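Search this site Search Go

How to Rotate a Small Pantry So Food Gets Used

Most pantry waste comes from one habit: new groceries go in front and old ones get pushed to the back. Rotation fixes it. Set aside an afternoon for the first pass. After that it takes a few minutes each time you shop.

What you need

A marker, a roll of masking tape, two or three shallow bins, a damp cloth and a sheet of paper for the inside of the door.

1. Take everything out

Work one shelf at a time and put the food on a table or the floor. Wipe the shelf and let it dry before anything goes back. My shelves are 48 inches wide, and a single one fills the kitchen table.

2. Find the date on each item

Cans usually have it on the bottom or the lid. Boxes have it on a top flap. Bags and jars vary. In the United States, "best by" on most shelf-stable food is about quality, so a box of crackers a week past that date may only be a little stale. Throw out any can that is bulging, leaking or badly dented along a seam.

Write the month and year on masking tape in large print and stick it on the side that will face you. June 2023 becomes 6/23. Do this even when the printed date is clear.

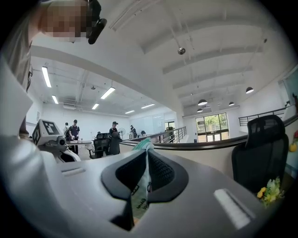 Soft packets need a different method from cans and boxes. They slide, fall over and end up flat under something heavier. Stand them on edge in a shallow bin, like cards in a file drawer, with the earliest date at the front. On a crinkled plastic wrapper, such as the green-and-white one in the photo, tape doesn't always hold, and small lettering that runs up and down the packet is slow to read when you have a row of them. Put the tape on the flattest part you can find or write straight on the plastic with a permanent marker.

3. Group by how you cook

Keep baking supplies together, then canned vegetables, then pasta and grains, then snacks. My neighbor Maja Czarnecka groups hers by meal, with the taco things in one bin and the soup things in another. Either works.

4. Load from the back

New items go behind old ones. If the shelf is too deep to reach, run each kind of food in a single line from back to front.

5. Keep a use-first bin

Anything due within six weeks goes in one bin at eye level. Check it before you write your shopping list, and plan two dinners a week from it.

6. Put the list on the door

Write down only what you buy again and again. Cross an item off when you open the last one and copy the crossed-off items to your shopping list.

Repeat the full pass every six months.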